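Washing wool and fleece blankets at home without ruining them
Forum: Home & Laundry > Bedding
Posts in this thread: 14

hiltmont_dee
Original poster
Feb 25, 2026

We moved to Prerdale in October and the house is colder than our old one, so I have been buying blankets. Right now I have a wool one from my mother-in-law, two fleece throws, and a big plush blanket that covers the whole king bed. The plush one is my problem. I washed it for the first time last week and it came out flat in patches, with the pile kind of clumped together. It does not feel bad, but it does not feel like it did in the store.

The tag says machine wash cold, tumble dry low. I did cold. I may have used medium on the dryer. Front loader, regular liquid detergent, and a capful of softener.

What did I do wrong, and can I fix it?

sockdrawer77
Medium heat. Plush is almost always polyester and the tips of the fibers soften and stick together. Once it is really melted you can't bring it back, but what you describe sounds like it could be matting and not melting. Brush it with a soft pet brush when it is completely dry.

marlow_k
Skip the softener too. It coats the fibers and they lie down. I quit using it on anything with a pile and my bath towels got better as well.

GwilliamE
I ran the counter at a laundromat in Hiltmont for a good while and saw a lot of these come through. Order of suspects:

Softener first.
Too much detergent second. People pour to the top line for a blanket because it is big. Use half.
Machine too small third. A king blanket in a regular front loader folds into a ball and the middle never rinses.
Heat fourth, but heat is the one that does permanent damage.

Wash it again with no detergent at all, cold, extra rinse. If you see suds in the window, there was your trouble. Then low heat, take it out every 30 minutes and shake it hard.

Elis Gwilliam

hiltmont_dee
Thanks. I will try the no-detergent wash on Saturday. Does a pet brush snag it?

sockdrawer77
Not if it's the soft kind with the rounded tips. Don't use a wire slicker.

pjb_north
I disagree about the dryer. I never put plush in the dryer at all. I hang it over the shower rod with the fan on and it takes two days, but I have had the same blanket for years and it looks new. Dryers are what wear these out. Look at what's in the lint trap.

marlow_k
Two days on a shower rod for a king blanket? Where do you shower?

pjb_north
We have 2 bathrooms.

GwilliamE
Air drying is fine for the fibers, I won't argue that. My issue is that it dries stiff and you need some tumbling to lift the pile. Ten minutes on no heat at the end would do it.

pjb_north
Mine isn't stiff. Maybe it depends on the water. We have a softener system on the house.

GwilliamE
Could be. Prerdale water is hard, so Dee is going to get a different result than you.

folta_fan
Can I ask about the wool one while we are here? I have a Folta wool blanket and the tag says dry clean only. The cleaner here wants more every year. Has anyone washed one in the tub?

I know people will say follow the tag. I'm asking who has done it.

marlow_k
I have. Cool water, wool wash, push it down and let it sit, don't rub. The hard part is lifting it out. It weighs a ton. Roll it in towels and lay it flat on a sheet. Mine shrank a little on the long side and I didn't care.

sockdrawer77
I wouldn't. If it shrinks you can't undo it. Honest question, does it even need washing? Wool can go a whole season with airing out and spot cleaning. I hang mine outside on a dry cold day and brush it.

folta_fan
The dog was on it.

sockdrawer77
OK, then wash it.

hiltmont_dee
Update on the plush one. I did the plain water wash and there were suds in the window for most of the cycle, so Elis was right about that. I did an extra rinse, then another one. Low heat, took it out and shook it three times. It is much better. There is still a flat area near one corner the size of a dinner plate, and brushing only helped a little there. I think that part did get too hot.

My next question is about lint. The gray plush sheds, and it gets on everything white. I have been folding laundry on that bed since we moved in and I'm tired of using the lint roller on my shirts before work. 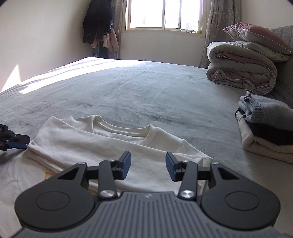 White T-shirt folded on the gray blanket

GwilliamE
Good to hear on the suds. The flat corner was probably up against the drum the whole time. It won't get worse if you stay on low.

On the lint, new plush sheds for the first several washes and then slows down. Clean the lint screen partway through the dryer cycle as well as at the end. And don't wash it with anything else, especially not cotton.

pjb_north
Lay a flat sheet over the bed when you fold. Takes ten seconds.

marlow_k
Or fold on the table. I don't see why people fold on the bed at all, it's too low and my back hurts by the second basket.

hiltmont_dee
The table has a puzzle on it until my kids finish it. Could be spring.

folta_fan
I get the same lint on black pants with a light gray throw, so it's not only white stuff. A run in the dryer on air only with a couple of dryer balls pulled a lot out of the throw. I have the Higuchi wool balls but I don't think the brand matters.

sockdrawer77
Dryer balls on plush beat it up. I'd leave them out.

folta_fan
Mine looks fine after a year of it.

sockdrawer77
Yours is a throw. A king blanket already has enough weight banging around in there.

hiltmont_dee
I'll try the sheet first, and the lint screen thing. If it is still shedding after a few more washes I'll come back and post. Folta_fan, how did the tub wash go?

folta_fan
Still drying. It's flat on the guest room floor with a fan on it and the door shut so the dog stays out. It measured an inch shorter than before, which I can live with. The smell is gone. I used too much wool wash and had to drain and refill the tub four times.

GwilliamE
Flip it over tonight so the underside gets air, and put a dry sheet under it when you do.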